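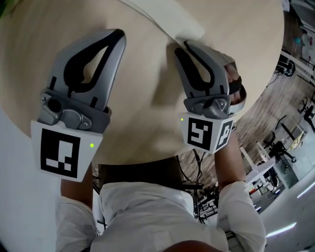

圆形桌布的用料由三个量决定：桌面直径、垂边长度和边缘的处理方式。方桌布量错一点，可以在缝边时找补；圆桌布的误差会沿整条圆周累积，表现为垂边一侧长一侧短，缝完以后很难修正。测量以桌面本身为准，不以旧桌布为准。图中这种浅棕色的圆形木桌面可以直接在裸面上量：把软尺一端按在桌沿，另一端沿对侧桌沿左右摆动，读到的最大值即为直径。换一个方向再量一次，两次读数不同则取大值。

本文给出尺寸计算、拼幅、裁剪和包边的完整做法，适用于中等厚度的棉、麻和棉麻混纺面料。弹力面料和涂层防水布不在讨论范围内。

一、符号与计算

D：桌面直径。
H：垂边长度，从桌沿量到桌布下缘。
P：成品直径。
C：裁剪直径。
S：卷边缝份。
W：面料有效幅宽，即扣除两侧布边后的宽度。

成品直径 P = D + 2H。
卷边做法，C = P + 2S。
包边做法，包边条夹住布边，布边不向内折，C = P。

H 的取值看用途。日常用餐的桌子，垂边止于椅面以上，入座时不压腿。落地式桌布的 H 等于桌高减去离地间隙，桌高从地面量到桌面上表面。桌面边缘较厚或带明显圆角时，垂下的布会多走一段路径，应当用软尺从桌面绕过边缘量一次实际路径，用它代替 H。

二、缩水与加放

棉麻面料必须先缩水再裁。本文使用的加放率按所需尺寸计算，即：

购买长度 = 所需长度 ×（1 + 加放率）

设所需长度为300厘米，加放率为5%，购买长度为315厘米。若供应商标注的是缩水率，其基数是下水前的长度，应改用“所需长度 ÷（1 − 缩水率）”计算，结果比上式略大。两种算法不要混用。幅宽方向同样会缩，W 应在缩水以后重新测量。

缩水步骤：

1. 将两端剪口锁边或粗缝一道，防止脱纱。
2. 按成品今后的洗涤方式洗一遍，水温不低于日后使用的水温。
3. 摊平晾至微潮，沿经向熨烫，熨斗不要斜推。
4. 静置到完全干透再量尺寸。

三、幅宽不足时的拼接

W 不小于 C 时，取一块边长为 C 的方形面料即可，跳到第四节。

W 小于 C 时需要拼幅。不要把两幅对半拼在正中，接缝会横穿桌面中央，放盘子时不平，光线从侧面来时也很显眼。应以一整幅居中，两侧各接半幅：

1. 裁两段长度均为 C 的面料。
2. 第一段保持整幅，作为中片。
3. 第二段沿经向对折，剪开，得到两片侧片。
4. 侧片与中片正面相对，沿长边缝合。有方向性的花型，先确认三片朝向一致。
5. 缝份双层锁边，倒向侧片熨平。

设每道拼缝的缝份为 s，拼接后的总宽为 2W − 4s，该值必须不小于 C。不满足时换宽幅面料，或者减小 H。

拼幅的用布长度为 2C，再乘以（1 + 加放率）。仍以 C 为300厘米计算，需要购买两段315厘米的面料。需要对花时，每段另加一个完整的花型循环，循环高度从花型上某一点量到下一个相同点。

布边的织造密度与布身不同，洗后容易抽紧，拼接前应全部剪掉。

四、折叠与画圆

1. 将面料正面朝内左右对折，对齐边缘，抚平。
2. 再上下对折，得到四层。折叠中心即圆心，做记号。
3. 沿各层边缘别上珠针。面料较滑时，在预定弧线的内侧再别一圈。
4. 取一条不带弹性的细绳，一端固定在圆心，另一端系画粉，绳长等于 C ÷ 2。
5. 绷直绳子，从一条折边画到另一条折边。

绳子在绷紧时会伸长，画完后用钢卷尺从圆心向弧线抽查几处，以卷尺读数为准修线。也可以全部用卷尺打点，再把点连成光滑曲线，速度慢一些，精度更好。

画粉必须保持垂直。倾斜的画粉会使半径随手势变化，弧线在靠近两条折边处容易外翘，展开后圆周上就会出现尖角。检查方法是看弧线与折边的交角，应为直角。

五、裁剪

四层一起剪时，最上层与最下层会有错位。厚料建议先按弧线剪上面两层，再以剪好的边为样板剪下面两层。剪刀下刃贴住台面，布料不离台。剪完以后先不拆珠针，在四分之一圆周的各个折点处打线丁，后面分配包边条时要用。

展开后平放，不要悬挂。圆周上各处纱向不同，斜纱部位受自重会拉长，悬挂过夜后边缘会起波浪。落地式桌布例外：应先铺在桌上静置，待斜纱部位垂定，再以地面为基准修齐下缘，然后收边。

六、收边

卷边。S 越宽，外缘与折入后内侧的周长差越大，多出来的布就会堆成小褶。S 超过2厘米的卷边不适合圆周，宜改用包边。做窄卷边时，先在折线位置车一道线作为引导，沿线折烫，再折一次盖住毛边，贴着内侧折边车缝。起褶的部位用蒸汽归拢，不要用力拉扯。

包边。用斜裁包边条，直裁的条子没有延展性，绕圆周时会起皱。

包边条长度 = π × P + 接头余量

接头余量取5厘米。斜条之间以斜缝相接，缝份分开熨平，各接头不要落在同一个四分之一段内。缝制顺序如下：

1. 将包边条一侧与桌布边缘正面相对，从任意一个线丁之后起针，开头留一段不缝。
2. 按线丁分段别针，每段的包边条长度相等。
3. 车缝一周，不拉紧包边条，也不推送桌布。
4. 回到起点前停针，量准余长，接好两端，补完缺口。
5. 翻到反面，盖过缝线，手缝或在正面落坑车缝。

七、检验

将桌布铺到桌上，圆心记号对准桌面中心。沿桌沿选若干位置量垂边，记录最大值和最小值。两者之差明显时，先移动桌布重新对中，再量一次。若最大值和最小值的位置跟着移动而互换，说明是铺放偏心；若差值始终固定在布的某一方向，说明裁剪时圆形失准，需要拆开该段包边重新修弧。

最后一次熨烫从圆心向外，沿经向或纬向走，斜纱部位只压不推。接缝处垫一层薄布，避免缝份在正面压出亮痕。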